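Speaker notes - "Planning when the table is full"
Hanan Masri, planning group, Trananden
14 December 2018

Slide 1. Opening
Good morning, thank the organizers. Say that I work on motion planning and that the perception part belongs to Teodor Witkowska. He is in the room, please send him the difficult questions.
Say early: the talk is about software. I will not speak about gripper design.

Slide 2. The problem
Our planner, Fudby, was first tested with objects far from each other. It was easy. When objects touch, three things become hard:
- the segmentation joins two cubes into one long object
- the fingers need free space on both sides, and often there is none
- the planner finds a path, but the last centimeters are in collision
Speak slowly. Wait before the next slide.

Slide 3. How we choose the grasp
For each object we sample 62 grasp candidates, all from the top. First we remove those where an open finger would enter a neighbor. Only after this do we call the planner. In the old version the order was opposite, and we lost much time planning paths to grasps that were never possible.
Mention that Didier Caron proposed this change.
Point to the cluster on the right, with the gripper open above it. The two cubes on the other side of the table touch also, but there is free marble around them, so the filter keeps many more candidates. The bigger cube has its own size in the model, do not forget to say it.

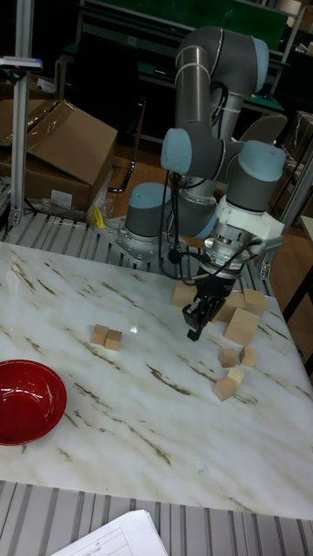

Slide 4. Numbers
We ran 2,000 planning queries in simulation. The old order failed on 562 of them. With the new order most of these now find a plan - but I don't have the final table, so do not promise a percentage.
The time limit per query is 3,000 milliseconds in both versions.

Slide 5. What is still open
Polished surfaces. Reflections give false points in the depth data, and the planner believes them. Blandine Moulin is testing a filter for this.
If someone asks about pushing objects apart before the grasp: yes, we want it, no, it is not implemented.

Slide 6. Questions
Leave the contact address on the screen. Backup slides on the collision checker start at slide 9.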